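Why Is a Furry Toy So Soft?
162 shares
46 comments

Close your eyes for a moment and think of two things in your home: a table and a furry toy. Imagine that you put one hand on each. You know at once which one is the toy, even if nobody tells you and even if it is dark. How does your hand know this so quickly?

In this article we look at soft things and hard things, at smooth things and shaggy things. There is also a small test which you can do at home. You need one furry toy, one table and one person who likes to close the eyes.

Let us start with the table. A table must be hard. If you put a glass of milk on a soft table, the table would sink down a little under the glass, and the glass would perhaps fall. So the people who make tables choose a material which pushes back when you press it. You press with your finger, and it is your fingertip that becomes flat. The table keeps its shape. 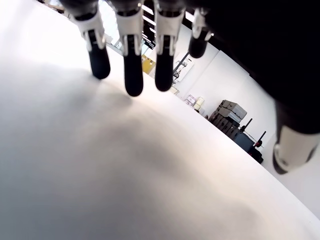

Photo: Hedex

Many tabletops are also smooth. A smooth surface has no big hills and no deep holes, so your finger can slide over it without stopping. Look at a white table in bright light and you can see how even it is. A shadow can lie across it like a gray blanket with soft edges, and it has no bumps in it. On grass or on a thick carpet the same shadow would look rough and broken, for there it falls over many small tips and gaps.

But is a smooth table really smooth? If you could become as small as a grain of dust and walk on it, you would find low hills and scratches everywhere. They are only too small for your finger to notice. Some tables are dull, which we call matte, and some are shiny, which we call glossy. On a very shiny table the tiny hills are lower, and the light jumps back from it in a more orderly way. The same table can look a little more shiny or a little more dull when you walk to the other side of it. It depends on where the lamp or the window is.

Now we come to the toy.

What is toy fur made of?

The fur on a plush toy did not come from an animal. Mostly it is made from polyester, and polyester is a kind of plastic. This surprises many children. A plastic bottle is hard and a toy rabbit is soft, so how can they be made from almost the same thing?

The answer is in the shape. Take a thick wooden stick and try to bend it. It is very difficult. Now take a thin twig from the same tree. It bends easily. The wood is the same, but the thin piece needs only a small push. Plastic does the same. In the factory it is melted and pressed through very small holes, a little like noodles coming out of a noodle machine. What comes out are long threads, thinner than the hair on your head. We call them fibers.

One fiber can hardly push against your skin. You touch it and it bends away. When you put your hand on the toy, a great many fibers bend together, and your brain says: soft!

The fibers need something to hold on to. Under the fur there is a flat cloth, and the fibers stand in it like grass stands in the ground. The part that stands up has a name, it is called the pile. A short pile feels like velvet. A long pile falls over to the side and becomes shaggy, and then you cannot see the cloth any more. You must open the fur with two fingers to find it.

Why can you squeeze it?

Soft fur is only half of the story. Inside the toy there is filling, and this is often made of polyester fibers too, but they are curly. Curly fibers do not lie close together. Between them there is a lot of air.

When you squeeze the toy with both hands, the air goes out through the cloth and the fibers are pressed together. When you open your hands, the curls push themselves back and the air comes in again. After many years of hugging, the curls get tired and the toy becomes flat in its favorite hugging place. This often happens at the neck.

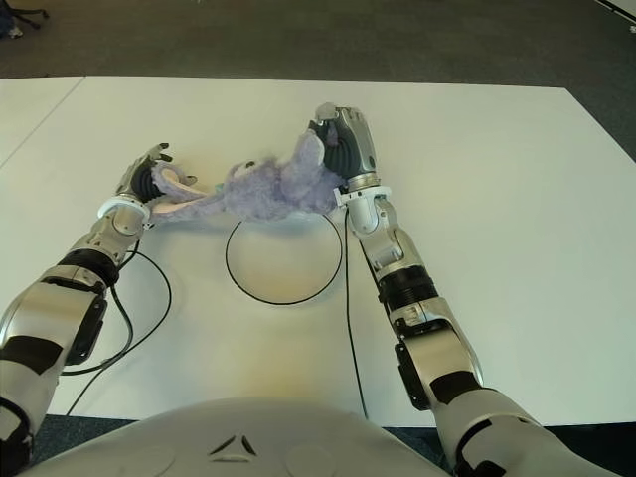

Not every part of a toy has the same amount of filling. The tummy is usually full. A floppy ear has very little inside, or nothing at all, and this is why it hangs down and folds wherever it wants. If you filled the ear until it was tight, it would stand up like a carrot. The inside of an ear is sometimes sewn from another cloth with a shorter pile, so one toy can give your fingers two or three different feelings.

Try it yourself

Ask somebody to close the eyes and hold out one finger. Touch the finger very lightly to the table, then to the long fur, then to the ear of the toy. Ask each time, "Which one was it?" The first time, do not let the finger move. The second time, let it slide a little to the left and to the right.

Most people find it easier when the finger slides. In your skin there are tiny feelers, and some of them wake up only when something is moving over them. Without sliding they have not much to report.

You can also stroke the fur in two directions. In one direction it lies flat and feels silky. In the other direction it stands up and looks a bit darker or lighter than before.

Words to remember

Fiber: a very thin thread.
Pile: the standing threads on a furry cloth.
Matte: dull, without shine.

Text: Oyewole

51 people liked this page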